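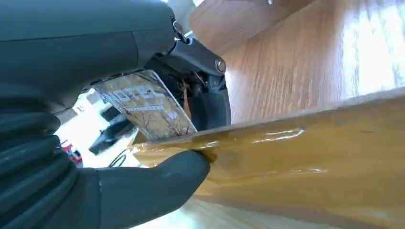

Skesach Household Chores, data card

Summary

Skesach is a set of 448 recorded attempts at ordinary household chores, made with one robot arm and a two-finger gripper. We collected it to answer a simple question: can a machine of this type do chores in a real home yet? Our short answer is "some of them, slowly, and with a person near". The longer answer is in the recordings.

Where it was recorded

All attempts were made in a furnished flat in Menden, between October and March. We did not paint the walls or change the lamps. Daylight comes from the windows, so the brightness changes a lot between morning and late afternoon. Reflections on shiny things are common, and we left them in.

What is in it

There are 6 chore groups: picking up and putting away, wiping, opening and closing, sorting, folding, and carrying to another room. Each attempt has the wrist camera video, the joint positions, the gripper opening and a short written note. The operator used the Stelmakh control software, and the arm stood on a Clesano base with wheels.

The wrist camera looks along the gripper, so part of the gripper is often in the picture and can hide the contact point. Please do not crop it away before you check your results. In our first tests the cropped version made the model close the fingers too early.

Results so far

Of the 448 attempts, 110 were made by the trained model alone. The others were guided by a person. The model finished 70 of its 110 attempts without help. Picking up was the best group and folding was the worst.

Glossy and transparent things are still a problem. The model often judges the edge of a clear sheet wrongly, and with a smooth long object it tends to grip too far from the middle, so the free end swings down. A person corrects this without thinking. Our model does not notice until the object has already turned.

Labels

"Done" means that the object is in its place and nothing was damaged. "Done with help" means that a person touched the object or the arm. "Stopped" means that the operator pressed the stop button. The labels were given by the operator and were not checked by a second person.

Known limits

One flat, one arm, one type of gripper. No cooking, no water, no pets. The time of each attempt includes the slow start of the arm, so do not use it to compare speed with a human.

Use

Free for research and teaching. If you find a wrong label, please open an issue and write the attempt number in the title.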